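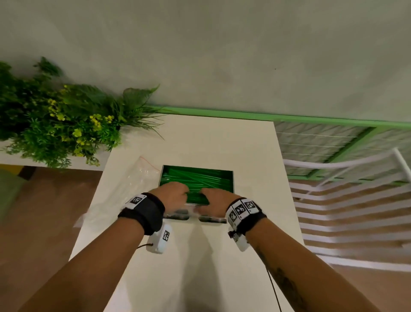
Green straws in the tray, getting them lined up.

Home | Blog | Kitchen | Parties | About

Straws, again

Last updated in July

I bought the box of 1000. It was cheaper per straw than the pack of 250, and I have a lemonade table to run every summer, so it made sense at the time. They came from Garnine in plain bags with a rubber band around each bundle. The bands snapped when I pulled on them and the straws went everywhere in the box.

A tall jar is what most people use. I tried that for two summers. You grab one and 4 come up with it, and when the jar gets low it tips over. So this year I switched to a shallow metal-edged tray and laid the straws flat, all going the same way.

It takes some fiddling. I put in a handful at a time, then push the ends with my fingers until they sit even. A few always end up crossing over the rest. I used to pick those out and start over, and now I just leave them until the end and tuck them back in.

The whole job took me 30 minutes, including wiping down the table. Half of that was the first layer. Once the bottom is straight the others mostly follow it.

I went with green because the cups are white and the napkins are green. Ravport had a striped kind I liked better, but they were out.

The leftover straws are in a zip bag on the top shelf in the pantry. I still need to find a lid that fits the tray. The cookie sheet I've been laying on top is too long and slides off when I carry it outside.

6 comments | 11 shares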